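## Drerkance omnibus is real and it's coming in September!!

**gutterghost**

I have been refreshing the Kaimal site like a maniac since the teaser went up and there it is, a proper listing. Drerkance, the whole original series, every one of the 60 issues, in two hardcovers with new covers and the letter pages put back in. First book in September, second one "to follow," whatever that means in publisher language. Print run is 3,850 for the first book, which they put right there on the page, so I'd guess they want us to feel a little nervous about it. It's working.

For anyone who wandered in here and hasn't read it: Drerkance is the one about the ferry crew who carry the dead and the mail on the same boat, and who keep getting mixed up in the wars of the river towns. Starts out almost like a workplace comedy. By the time they reach Treda it's something else, and if you've read the Treda chapters you know exactly what I mean and you probably have a favorite page (mine is the silent one with the bell rope).

I read these as singles, out of a box under the back table at a shop that closed years ago, completely out of order, with big gaps. So I've never read the middle the way it was meant to be read! I can't wait. I'm going to take the phone off the hook and make soup.

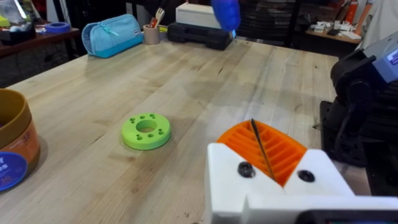
Does the first book have the backup strips in it? The listing says all of them are included, each one printed right after the issue it first ran in.

I know a lot of you came in through the digital version, where the backups got dumped. The cook's stories are in the backups! Her whole feud with the lighthouse is in there, and then she walks into the main story already furious at it, and I remember people asking why. That's why.

---

**papercut_deluxe**

YES. Okay. Finally. I preordered before I finished reading your post.

My one worry is the paper. The singles were on that cheap soft stock that drank the ink, and the colors were mixed for it. Everything went kind of dusty and warm. When Kaimal did the Forik hardcover they put it on shiny bright paper and all the night scenes went purple. Forik is a smaller book and I still love it to pieces (the goat! the trial!) but it looked like it had been dipped in varnish. If they do that to the Treda chapters I'll cry in the store.

---

**slow_reader_club**

I'm going to be the one who disagrees here, sorry. I thought Forik looked great on the glossy paper. The line work came up so crisp. On my old singles you can't read half the background signs, and there are jokes on those signs. There's a fish shop in the trial sequence with a changing price list and I had never once been able to read it until the hardcover. I laughed so hard I had to put the book down.

Dusty and warm is nice, sure. But I think some of us are in love with the way bad paper ages, and the artist never got to choose that.

---

**papercut_deluxe**

The fish shop is a fair point and I hate that it's a fair point.

I still say the purple is wrong, though. In the singles the night sky is a brown-black, with orange in the windows. It's the same sky all through the trial, and then it changes when the verdict comes in. In the hardcover it's purple the whole way and then it's a slightly different purple. The change is the point of the scene!

---

**gutterghost**

I pulled both out to compare last night. Papercut is right about the sky, and slow_reader is right about the signs. So we get clear jokes or a proper verdict, pick one, haha. What I'd love is uncoated paper with a fresh scan of the original line art. Kaimal says "restored from the original boards where available," and that phrase "where available" is doing some work.

Also, for the newer people who asked me by message where to start: start at the beginning, please. I know there's a reading order going around that has you do Forik first, then the Treda chapters, then jump back. It's chronological by the calendar in the story. I tried it once and it flattened everything. You already know who the bell ringer is when you meet him, so his whole first scene is just a man being rude about a rope.
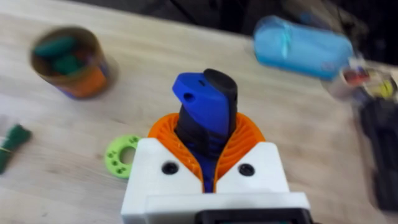
**tealgutter**

I'm a Forik-first person and I'll defend it! I gave the book to my sister that way around and she was hooked by the second chapter. The opening of the main series is slow. I love the slow, I love the long pages where they sort mail, but if you hand that to someone who doesn't read comics much, they bounce right off. Forik is short and funny and has a goat in it. They fall for the town, and then when the ferry shows up in the main book they're thrilled to be back.

And knowing who the bell ringer is made his first scene better for her. She gasped. She said "oh no, he's so young."

---

**gutterghost**

Okay, "oh no, he's so young" is pretty great. I can't argue with a gasp.

I'd still do it the other way for anyone with patience, but I take the point that most people pick up a comic after work with half a brain left. Maybe Forik first for gifts, main series first for lifers?

---

**mailboat_annie**

Long time lurker, had to make an account for this thread!

Does anyone know what they're doing about the missing issue? I mean the one that was pulled and redrawn. There were copies of the first version in a few stores before it got swapped, and the ending is really different. In the first version the pilot takes the letter with her. In the one most of us have, she leaves it on the bench. I've only ever seen bad scans. The whole second half reads differently depending on which one you believe, and people have been fighting about it here since before I could type.

---

**slow_reader_club**

Welcome! And what a first post.

The listing only says "definitive text," so my money is on the redrawn version in the main sequence. I'd hope they put the first version in the back as an extra. They have the room. The first book alone is around 400 pages, and if you add up what's promised there's space left over for something they haven't announced.

For the record, she leaves it on the bench. She has to. If she takes the letter then the ending is about her, and the ending is supposed to be about the boat.

---

**papercut_deluxe**

She takes the letter. I will be saying this at my own funeral.

Look at her coat in the final issue. The left pocket is drawn heavier from that scene on, even in the redrawn version. The artist believed she took it, whatever the script ended up saying. Go look, I'll wait.

---

**mailboat_annie**

I just went and looked and the pocket IS heavier. I'm losing my mind. How have I read this so many times?

---

**gutterghost**

Back with an update. Kaimal put up a sample spread on the listing page this morning, and it's the dock at Treda at dawn, both pages, no lettering.
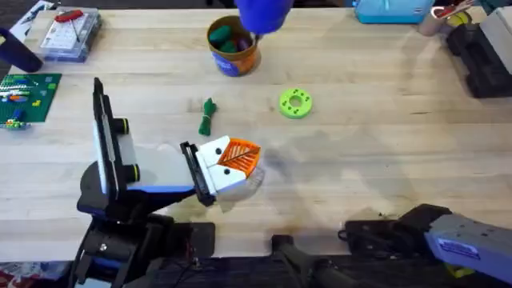

The new spread is on uncoated paper, or at least it's been scanned to look that way, and papercut, I think you can relax. The sky is brown again! They've let the blank parts of the dock stay blank, all that long pale planking, and the lanterns are this one hard hit of orange that pulls your eye straight across the page. If you want to know how strong it is next to the pale stuff, look at the orange ribbed fingers against that light tabletop, it's very close to that. In my single the same lanterns are more of a tired peach. I had no idea they were meant to be that loud. It changes the page for me, because you see the lanterns before you see the people, and I always used to see the people first.

---

**papercut_deluxe**

I went and stared at it for a good while. The sky is right. The sky is RIGHT. I'm a little sad about the lanterns, I liked the tired peach, it felt like the end of a long night. But okay, it's dawn and they'd still be burning, so let them burn.

I take back maybe half of what I said. Still watching the verdict pages.

---

**tealgutter**

Loud lanterns, I'm all in. Can anyone make out the sign over the customs shed? On my screen it looks like it has actual words on it now, and in every copy I've seen it was a smudge.

---

**slow_reader_club**

I zoomed way in. The top line is "no livestock after dark." Second line I can't get, might be a name. So there's a goat rule in Treda, and I'm choosing to believe that's a callback to Forik, even though Forik came out later, so I suppose it would have to be the other way around.

---

**mailboat_annie**

Wait, so the goat in Forik shows up at night, and the entire trial is over whether it counts as livestock. Was that whole plot built off a sign none of us could read??

---

**gutterghost**

I need to go lie down. Someone please check the later dock pages for that second line. I don't have those singles, they were in one of my gaps, and I don't want to wait until September to find out.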